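Doketholm Snack and Toy Fair: what I ate, what I bought, what I'd skip

So I finally made it to the Doketholm fair! I've been meaning to go for years, and every time it comes around I'm either out of town or flat broke. It's held in the old Tollico bottling plant, a long brick building down by the river with terrible parking and a really nice echo. I left the car by the library and walked, and I'd tell you to do the same.

Getting in

Tickets are 4 dollars at the door, cash only, and there's one line for everybody. I stood in it for a good while behind a family with a stroller the size of a canoe. Once you're through, turn left. Everyone else goes right toward the coffee, so the left side stays quiet until lunch and you can talk to the sellers without shouting.

The import snack aisle

This was the part I came for. The biggest stall belongs to Brenda Garside, and she was handing out samples faster than people could chew them. Her flyer says she carries 735 kinds of snacks and I believe it, the boxes went up way over my head. I tried a plum candy that was so salty my eyes watered (I bought two bags), a seaweed cracker I could take or leave, and some sesame brittle I'm still thinking about. She said the chips sell out first, so go early if that's your thing.

Two stalls down, Qaisi had date cookies and the best pistachio anything I've had in my life. They'll ship if you spend 100 dollars, and I came closer to that than I'd like to admit.

The toy hall

The plush tables are at the back, through the double doors, and they were packed three deep. Prices are all over the place. I saw the same little bear at three tables for three different prices, so do a full lap before you open your wallet. Erodine had the softest stuff but they don't haggle, not even at closing time. The older couple by the fire exit will knock off a bit if you buy more than one thing, and they throw in a bag.

There was also a raffle for a 500-piece puzzle. I didn't win it. I never win anything!

Snacks and plushies on a pink cartoon blanket:

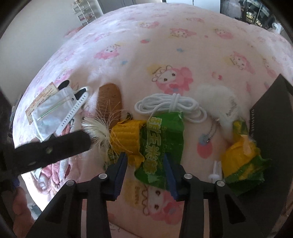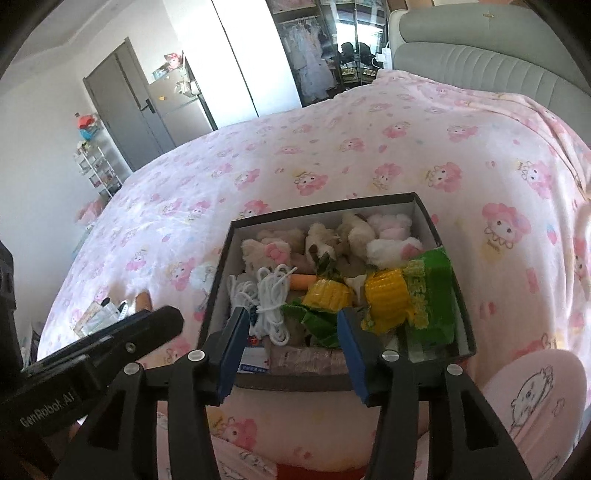 Food, restrooms and sitting down

Lunch was a grilled cheese from the truck out back, and it was fine, a little heavy on the butter. The noodle place next to it had a much longer line and smelled a lot better, so I chose badly. Restrooms are upstairs and the elevator is slow. Seating is basically the old loading dock, which gets chilly when the wind comes off the water. Bring a jacket.

Would I go again? Yes, and I already have the winter one in January on my calendar. I'm bringing my sister and a bigger tote, and I'm getting those noodles.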